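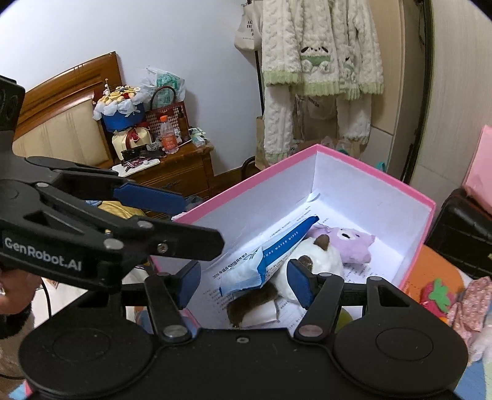

How often should the finger pads on a hand-held gripper be replaced? Pads are replaced every 4,000 closures, or earlier if an inspection finds a lifted edge, a cut or a patch worn smooth.

The Druvden equipment team has received that question several times since July. This thread sets out how one pair of hand-held grippers, known on our register as Filley, is set up and maintained. The schedule is our own and applies to our pattern of use. Operators of other units should follow the documentation supplied with them.

Filley is used for household handling work: sorting, packing, and moving soft goods in and out of open boxes. Plush toys and wipes packets are typical of the load. Forces are low, but textile fibre is a constant presence and accounts for most of our maintenance entries.

Set-up begins at the bench. The operator opens and closes each gripper slowly through its full travel before any cable is connected. Movement should be even, with no catch at either end. A unit that hesitates is tagged and returned to the bench drawer.

The pads are checked next. They should meet squarely along their length when the fingers are brought together. A strip of copy paper is closed between them and drawn out by hand. If it slides freely at one end and holds at the other, the pad is reseated and the check repeated.

Cables are connected last and dressed down past the wrist, with enough slack for a full turn of the forearm. Sleeves are a common source of snags. Operators who wear a long or fuzzy cuff are asked to confirm that it stays clear of the linkages at full close.

A short recording is then made and played back in full. The reviewer confirms that both fingertips remain in view when open and when closed, that the picture is sharp at working distance, and that the opening value returns to zero at each close. A failed playback means the set-up is repeated from the bench.

Daily care takes place at the close of work, normally at 4 p.m. Pads are wiped with a lint-free cloth dampened with water. Alcohol is not used on the pads. It hardened the surface of an earlier set within weeks, and those pads lost their hold on smooth plastic packets.

Pivots are cleaned with a dry, soft brush, working outward from the pin. Compressed air is not permitted. It drives fibre further into the joint, where it packs down and is considerably more difficult to remove.

Visible screws are checked by hand once a week using the driver kept with the unit. The check is for movement only. A screw that turns is recorded, removed, cleaned and refitted by a technician. It is not simply nipped up by the operator – repeated tightening in this way damaged a thread last year.

Shiuli Gazi, who maintains the bench records at Druvden, reviewed 655 log entries for Filley. Half of them, or 50 per cent, concerned fibre in a joint. Worn pads were the next most common entry, followed by cable faults. Structural damage appeared four times, in each case after a drop onto a hard floor.

Following any drop, the unit is withdrawn even where no damage can be seen. The technician compares finger alignment against the reference sheet, checks each pivot for side play and repeats the playback test. The other gripper of the pair is withdrawn at the same time so that the two remain matched.

Pads are always changed on both fingers of a gripper together. The old adhesive is lifted with a plastic scraper, the seat is wiped and left to dry, and the new pad is pressed from the centre outward. The unit rests overnight before use. The closure count is reset in the log and initialled.

A question was raised by colleagues at our Skestham site as to whether pads may be rotated end for end to extend their life. Our practice is not to do so. A turned pad wears to a second profile, and grip on thin items such as paper becomes inconsistent well before the count is reached.

Storage is in the lined case, fingers open, with cables coiled loosely beside the units. Cables are not wound around the linkages. Cases are kept off the floor and away from heaters and direct sun – the cupboard in the Begum Room is the assigned location.

Afroza Wijesinghe has updated the bench card to reflect the points in this thread. Printed copies are inside the lid of each case, and the previous card, with the grey border, should be recycled. Corrections to the card may be sent to the equipment desk, quoting the unit name and the line concerned.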